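The Picnic Set

The plates came out of the cupboard under the stairs in November, which is the wrong month for picnic plates, and Lilian Rweyemamu carried them through to the back room in both arms with her chin on top to stop them sliding.

"Look!" she shouted. "Olga, come and look, they're all still here!"

Olga Godoy came and looked. She had been wrapping glasses in newspaper since ten that morning and would have come to look at a dead wasp. But the plates were better than that. They were wonderful, in fact, every loud colour you could ask for, and she laughed out loud at the sight of them.

"Nirnham," she said. "The summer at Nirnham! We ate sardines off these."

"You ate sardines. I ate the bread and gave mine to that horrible gull."

They had taken the house at Drorkbridge for a year and stayed for twenty, and now it was going to a young couple from Darnance who wanted the keys by the end of the month. Everything had to be looked at, kept or given away. Lilian had been dreading it for weeks. Then she had opened the first box and found the egg timer shaped like a hen, and after that there was no holding her. She loved it! She ran from room to room with things in her hands. She had telephoned Ximena Ojeda in Ledesma just to tell her about a tablecloth.

"Which was mine?" Olga asked.

"The purple bowl. You always had the purple bowl, you were greedy."

"I made the salad. The person who makes the salad has the big bowl."

"And Damián had the pinky one, and he used to put his cup in it so he'd only have one thing to carry up from the beach. Do you remember? He thought he'd invented it. He went on about it the whole way to the car."

Olga did remember. She remembered the path too, the steep part with the rope, and Mirjam going ahead in her good shoes, and how the cups rattled in the bag at every step, so that you could hear lunch coming long before it reached you. She picked up a green cup and tapped it with her fingernail. It made just the same small, silly noise.

"Set them out," she said.

"Set them out where? We've forty boxes to do."

"On the green table. Go on, all of it, the way we used to. I want to send it to the others."

So Lilian set them out, talking the whole time, and put the red cup in the bowl for Damián, tipped over as he'd have had it, and they sent it off to all three of them before they'd even put the kettle on. 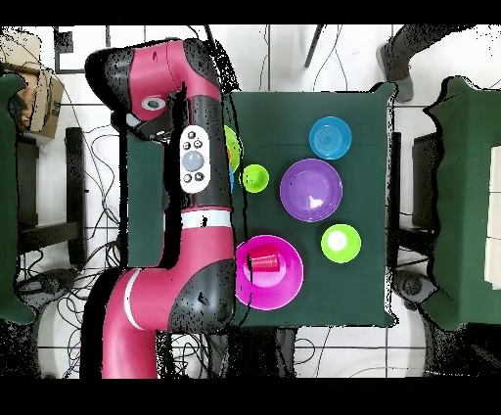 The Nirnham plates, on the green table at Drorkbridge.

Mirjam Lanz answered first. She wanted to know who was having the blue plate, and if it was going begging, could it please be her? Then Ximena, all in capitals, saying she could taste the sardines. Damián took until the tea was poured.

"What does he say?" said Lilian, leaning over.

"He says, 'You see? One thing to carry.'"

Lilian whooped so loudly that next door's dog started up. She sat down on a box marked KITCHEN, MISC. and held her mug against her chest, and looked at the table, all that purple and green.

"We can't give them away," she said.

"No," said Olga. "Pass me the newspaper. I'll do the big bowl first."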